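Feeding dahlias in containers, 2nd July

The dahlias at Zekesthorpe are in their second month in pots, and the starter fertilizer in the mix is spent. I have moved them to a liquid feed. Notes follow, mainly so I can compare them with next year's.
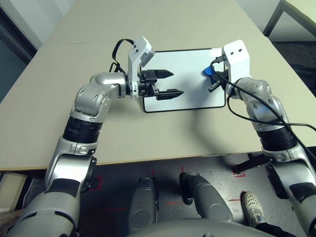
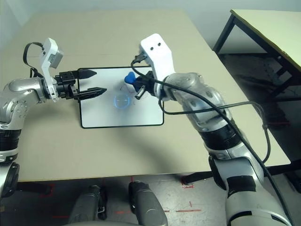

White board or tray with a black border, on a beige tabletop.

The feed is Lakico tomato concentrate, low in nitrogen and high in potassium. Each large pot gets 700 ml of diluted feed once a week, applied to mix that has already been watered. Feed poured on dry mix runs down the inside wall of the pot and out the bottom.

I tried a stronger dose on the row by the Denau fence last year. Leaf edges browned, stems went soft, and the flowers came no earlier. Those plants are back on the standard rate.

Water is a separate matter. In hot weather a large pot can take up to 1040 ml a day. I check by pushing a finger into the mix, and if the top inch is dry, the pot gets watered. The surface color is a poor guide with bark-based mixes.

Plants were pinched above the fourth pair of leaves. Side shoots are now 50 cm long and need tying in. The Foulkes stakes are 80 cm above the rim, too short for the back row. I will switch those to canes before August.

Earwigs have started on the lower leaves. No treatment yet.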